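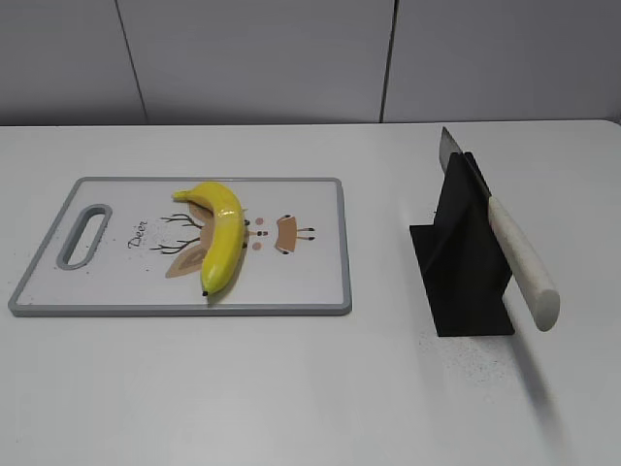

A banana, a board and a knife in its stand. The deer on the board has no say in the matter.

How Do You Pick a Hand for a Robot?

You got your hands for free. They came attached, and you've had years to practice with them. A robot has to be given a hand, and somebody has to choose which one.

A robot's hand is called a gripper. Grippers come in lots of shapes. Some pinch, some suck like a vacuum cleaner, and some are soft and squishy. All of them are worse at opening a bag of chips than you are.

At the Mudgway workshop, two grippers are taking turns at the same kitchen job. The first is called the Gumel. It has hard fingers and a strong squeeze. The second is the Inel, which has rubbery fingers and a gentler squeeze. The job sounds easy: take hold of the knife by its handle, lift it, and carry it over toward the banana.

Try it in your head with a spoon (a spoon, please, and leave the knives to the grown-ups). You grab the handle and up it comes. Your fingers feel it start to slip and squeeze harder before you've even thought about it. Many grippers can't feel much at all. Squeeze too little and the knife swings like a seesaw, because the blade is heavy. Squeeze too hard and the handle gets scratched.

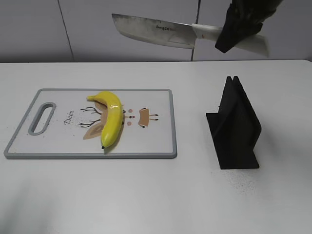

Up in the air, with black fingers around a white handle.

To make the contest fair, each gripper gets 80 tries. The banana goes in the same place every time, and so does the stand. If you moved things for one gripper and not the other, you wouldn't know which hand was better. You'd only know which one had the easier day.

A try counts if the knife stays level for 5 seconds. Dropping it doesn't count, however nicely it was dropped.

So who won? The Gumel held on more often. The Inel left fewer marks on the handle. The people at Mudgway wanted one answer and got two, so now they're testing a third gripper, the Allska, and everybody is back to setting out the banana.

Words to know

Gripper: the part of a robot that holds things.

Slip: when something slides out of your grip. Ask any bar of soap.

Fair test: changing one thing and keeping everything else the same, even when it gets boring.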